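Wissenschaftliche Mitarbeit (w/m/d) im Projekt Fukanel: Exportkontrollen und mittlere Mächte

Das Institut Wasaseo sucht zum September eine Person für die Forschungsgruppe Außenwirtschaft und Sicherheit. Die Gruppe untersucht, wie kleinere Handelsstaaten auf extraterritoriale Exportkontrollen reagieren und welche Spielräume ihnen in multilateralen Gremien bleiben. Die Stelle umfasst 80 Prozent der regulären Arbeitszeit und ist auf zwei Jahre befristet. Eine Verlängerung ist bei Bewilligung der zweiten Projektphase möglich.
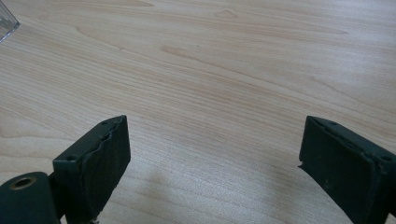
Aufgaben

Pflege und Erweiterung der Falldatenbank (derzeit 59 Verfahren, Kodierung nach dem Craddock-Schema)
Auswertung von Regierungsdokumenten und Parlamentsprotokollen
Vorbereitung und Durchführung leitfadengestützter Interviews mit Ministerien und Verbänden
Mitarbeit an Arbeitspapieren und am jährlichen Projektbericht

Voraussetzungen

Abgeschlossenes Masterstudium in Politikwissenschaft, Volkswirtschaftslehre oder Völkerrecht. Sichere Kenntnisse in qualitativer Inhaltsanalyse; Erfahrung mit R oder Stata ist erwünscht. Deutsch und Englisch verhandlungssicher, eine weitere Sprache von Vorteil. Eine Promotion im Themenfeld des Projekts kann parallel begonnen werden, ist jedoch keine Bedingung.

Dienstort ist Cunska. Mobiles Arbeiten ist nach der Einarbeitung an zwei Tagen pro Woche möglich.
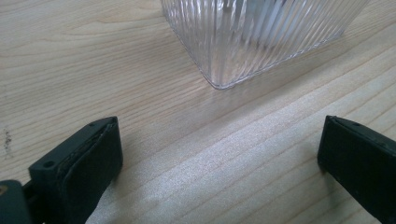
Dienstreisen fallen vor allem in der Interviewphase an und werden nach den geltenden Reisekostensätzen erstattet. Die Reisezeit gilt als Arbeitszeit.

Bewerbung

Einzureichen sind Anschreiben, Lebenslauf, Zeugnisse und eine Schriftprobe, zusammengefasst in einer PDF-Datei. Dazu ein Abstract von höchstens 200 Wörtern zu einer eigenen Forschungsfrage. Von Bewerbungsfotos bitten wir abzusehen. Schwerbehinderte Bewerberinnen und Bewerber werden bei gleicher Eignung bevorzugt.

Fachliche Rückfragen beantwortet Wim Van den Broek, Leiter der Forschungsgruppe. Kennziffer der Ausschreibung: Fukanel 7.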